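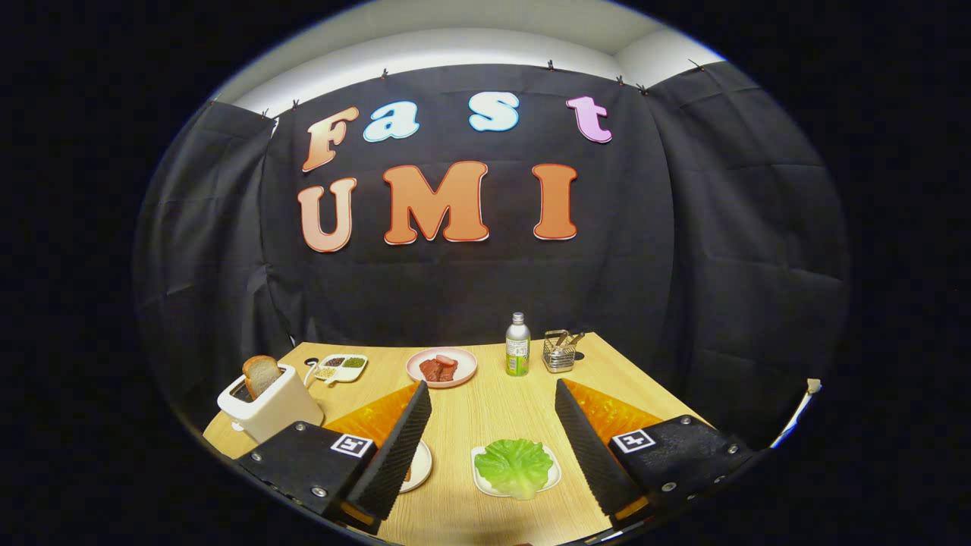

# Stolus hand-held demo gripper, after a winter of use

By Elie Mansour
February 1, 2025

I bought the Stolus gripper in August to replace a leader arm for recording demonstrations. The price was $1,829 with the camera mount, two sets of finger pads and a year of the recording software. The camera was extra. I have used it most working days since, and so has Nadine Masri, who shares the bench with me and has smaller hands, which matters more than I expected.

We teach a single arm to do table work. Most of it is food: plates, toast, lettuce, small bottles, utensils in and out of a holder. Before this we used a Zakaria leader arm, where you sit next to the robot and move a small copy of it while the big one follows. The Zakaria is still on the bench and we still use it for some things, so a lot of this review compares the two.

## What you get

The gripper is held in one hand and you open and close the fingers with a trigger. The padding on the fingers is black foam with a fine dotted surface. There is a printed marker on each side of the gripper, and the software reads the two markers from the video to work out how far open the fingers are. The camera looks forward over the fingers through a very wide lens, so you see the fingers, the markers and most of the table in the same picture, all of it bent at the edges.

The box also had a hex key, a sheet of spare markers, a calibration board and a printed quick start guide. The guide is four pages and covers charging, mounting the camera and making one recording. Everything after that is in the online manual, which is fine once you find the right page. The search does not work well.

## Setup

The first calibration took me most of a morning. Part of that was my fault, as I had put the camera plate on backward. The software accepted it and gave me a result, and the result was useless. It should have caught that. When I turned the plate around and started over, the whole thing took less time than a cup of coffee.

You have to calibrate again if you take the camera off. You also have to check the finger opening after changing pads. There is a screen for this where you close the fingers all the way, open them all the way, and press save. Do it every morning. We skipped it for a week in the fall and had a batch where "closed" was recorded as slightly open. The policy trained on that batch let go of a bottle every time it lifted one.

## Recording

This is the part Stolus got right. You press a button, do the task, press the button again, and put things back. No robot is needed while you record, so one of us can be collecting at a table while the other is running tests on the arm. With the Zakaria, recording meant the robot was busy, and any mistake meant waiting for it to travel home.

For the first real test we picked one task, moving a lettuce leaf from one plate to another, and recorded 200 demonstrations on each device. On the Stolus this took Nadine one afternoon. On the Zakaria it took us both a day and part of the next, taking turns.

The motions are also more natural. When I use the leader arm I move slowly and stop before each grasp to check the alignment. A policy trained on that data stops before each grasp too. With the gripper in my hand I reach for a plate the way I reach for a plate, and the recorded path is short and smooth.

There is a catch. My arm can do things the robot's arm can't. I can twist my wrist and lean over the table, and the gripper will record it all without complaint. In our first month we threw away 11 percent of recordings because the arm had no way to follow the path. The software has a check for this, but it only runs after you upload, and by then you have put everything away. I would like a beep while recording. For now we have taped a line on the table that neither of us reaches past, and the share we throw away is much smaller.

## Grip and feel

The gripper is front-heavy. With the camera on, I start to feel it in my wrist after an hour. Nadine feels it sooner. The trigger was set too far forward for her hand, and the adjustment Stolus provides moves it a little but not enough. She wraps the handle with tennis tape and rests her elbow on the table between takes. If you plan to have several people record, have all of them hold one before you buy.

The trigger spring is stiff in the first part of its travel and then gets easier. That makes it hard to close gently. For hard items it doesn't matter. For lettuce it does, and both of us tore leaves until we had practiced. You get no feel of the object through the trigger beyond a general push-back, though this is still more than the Zakaria gives me.

The pads hold well on glass, metal and plastic. They are worse on anything greasy. We used raw meat on a plate in some of our tasks, and foam is not a good surface for that. It picks up moisture and it can't be scrubbed. We ended up putting thin film over the pads for meat, which changes how they look to the camera and how they grip, so we had to put the same film on the robot. Stolus sells a smooth silicone pad that would probably be better. I haven't tried it. If your work is mostly wet food, order that one first.

## Tracking

Tracking comes from the camera and a motion sensor in the handle. It was good on our table with steady light and things standing around to look at. It was poor in two cases. One was facing a bare wall up close. The other was moving fast while turning, where the recorded path would jump sideways and come back. The software marks jumps in red on the timeline, and you can cut the take or keep it. I cut them all.

Small clutter on the table helped. We keep a mix of things out even when the task only needs two of them. This also gives the policy some practice at ignoring what it doesn't need.

The finger markers need to be clean and lit evenly. One of ours got a scratch across a corner in November, and the opening values started to flicker. I put on a new one from the spare sheet and it was fine. Stolus charges for more sheets, and the price is fair.

## Moving it to the robot

Our arm has a gripper with the same fingers and pads as the hand-held unit, bought from Stolus as a separate kit. You need that kit. I tried to save money at first by using the gripper we already had, with the camera mounted at the same height, and the results were bad. The fingers looked different in the video and closed at a different point. Add the cost of the matching kit when you compare prices, and note that it took 3 weeks longer to ship than the rest.

With the kit in place, the policy trained on gripper data moved the lettuce about as reliably as the one trained on leader arm data, and it was faster. Putting a bottle down upright was better with the gripper data. Pulling a utensil out of a wire holder was worse. That task needs a straight pull, and when I watched my own takes I saw that I pull at an angle and let my wrist sort it out. Nadine recorded that one again on the Zakaria and we mixed the two sets. I now think of the leader arm as the tool for anything with a tight fit.

Our largest set so far has 448 demonstrations over five tasks, and training on it gave no trouble with file formats. The export is plain video plus a table of positions and finger openings. I was glad to see that. A Himix recorder I tried at a friend's lab saved everything in its own format, and getting it out took a script that broke with each update.

## Repairs and support

Two things have gone wrong. The trigger cable frayed in December, and Stolus mailed a new one with instructions. It took me twenty minutes to fit. The other was the foam, which started to lift at the tips after a few months. I glued it back. Pads are listed as a wear part and I have no complaint there, but order spares with the first purchase.

Support answers email in a day or two. The answers are short and correct.

I asked Nadine to read this before I posted it, and she wanted me to add that the charging port is on the bottom of the handle, so the gripper can't stand up while it charges. It has fallen off the shelf once. She also pointed out that people at Lumadent, where she used to work, had looked at this same gripper for handling small trays and passed on it because the fingers are too wide for their parts. I agree that it is a poor choice for anything smaller than a bean. Single beans are possible with patience. I wouldn't build a project on it.

## Who should buy it

If you have one robot and more than one person to collect data, it will save you a lot of waiting. The same goes if you want to record in places where the arm can't be moved. I carried ours to my own kitchen in a backpack and recorded there for a weekend, and that data was usable.

If you already own a leader arm and your tasks are slow and precise, I would keep what you have. The gain in speed is small there and you will spend it on throwing out bad takes.

**Good:** fast to record with, natural motion, plain export format, easy repairs.

**Bad:** heavy at the front, stiff trigger, poor fit for small hands, no reach warning while recording, the matching robot kit costs extra.

**Rating:** 4 out of 5. I would buy it again, with the silicone pads and a second trigger cable in the same order.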